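T-shirt

A T-shirt, also spelled tee shirt or shortened to tee, is a style of fabric shirt named after the T shape of its body and sleeves. It normally has short sleeves and a round neckline without a collar, known as a crew neck. T-shirts are usually made from a light, stretchy knitted cloth and are worn by people of all ages, either as an outer garment or beneath other clothing.

Origins

The T-shirt developed from undergarments worn in the nineteenth century. One-piece underwear, often called a union suit, was cut into separate top and bottom halves, and the top was made long enough to tuck into the waistband of the trousers. Both buttoned and buttonless versions were worn by miners, dockers and others who worked in hot conditions.

Sailors were among the early large groups to wear the buttonless form. It could be pulled on quickly, dried fast and took up little room in a kit bag. By the middle of the twentieth century former servicemen were wearing their issue undershirts with ordinary trousers at home, and the garment gradually became acceptable as outer wear. Film and popular music helped to spread the fashion among the young.

Construction

Most T-shirts are made from jersey, a weft-knitted fabric with a smooth face and a slightly looped back. Cotton is the most common fibre, followed by blends of cotton and polyester. The weight of the cloth is given in grams per square metre; a shirt of 168 grams is considered medium weight.

The body may be knitted as a tube, which leaves no side seams, or cut from flat cloth and sewn. Tubular shirts are cheaper to make but can twist after repeated washing. The neckline is finished with a ribbed band, and many makers sew a strip of tape across the shoulders at the back to stop the seam from stretching. Sleeve and bottom hems are generally sewn with 2 parallel rows of stitching.

Styles

Common variations include the V-neck, the scoop neck, the long-sleeved T-shirt and the raglan, in which the sleeve runs in one piece up to the collar. The ringer T-shirt has bands of a contrasting colour at the neck and sleeves. Fit has changed with fashion - close to the body in some decades, loose and long in others.

Printing

Screen printing is widely used for large orders. Ink is pushed through a mesh stencil, with a separate screen for each colour, and small workshops often use a rotary press that holds 6 screens. Transfer printing and direct inkjet printing are better suited to short runs. Printed shirts are sold as souvenirs, uniforms and band merchandise, and have long been used to carry political slogans.

Care

Cotton T-shirts can be machine washed, though hot water and tumble drying may cause shrinkage. Printed shirts are often turned inside out before washing to protect the design. Knitted cloth creases less sharply than woven cloth and is usually stored folded, as hanging can stretch the shoulders.

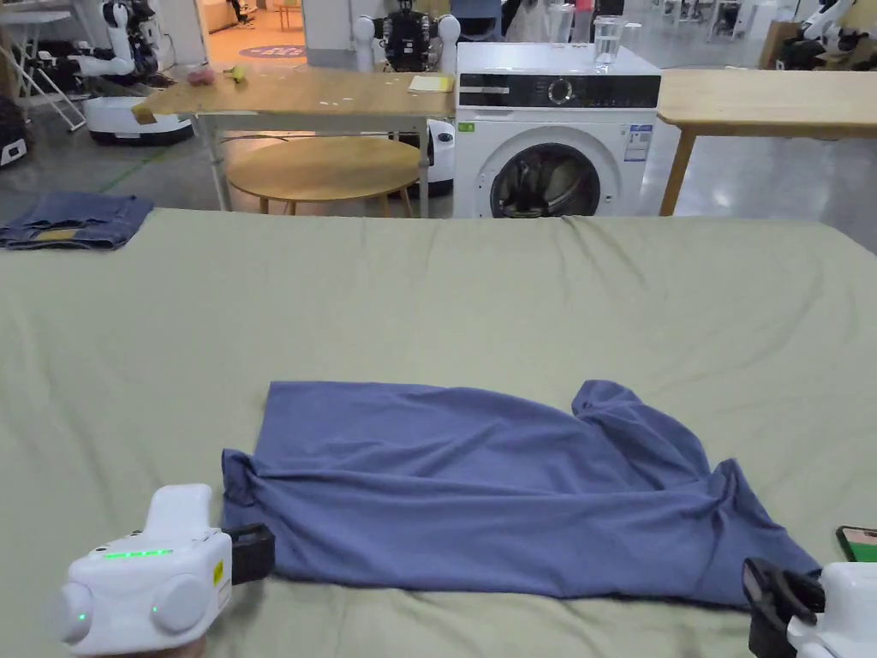

A short-sleeved T-shirt in blue-violet

Worn-out T-shirts are commonly cut up for cleaning rags or made into yarn for rugs and bags. Shirts in good condition form a large part of the second-hand clothing trade, where they are sorted by size and quality and packed into bales for sale.

See also

Jersey (fabric)
Polo shirt
Sleeveless shirt
Undershirt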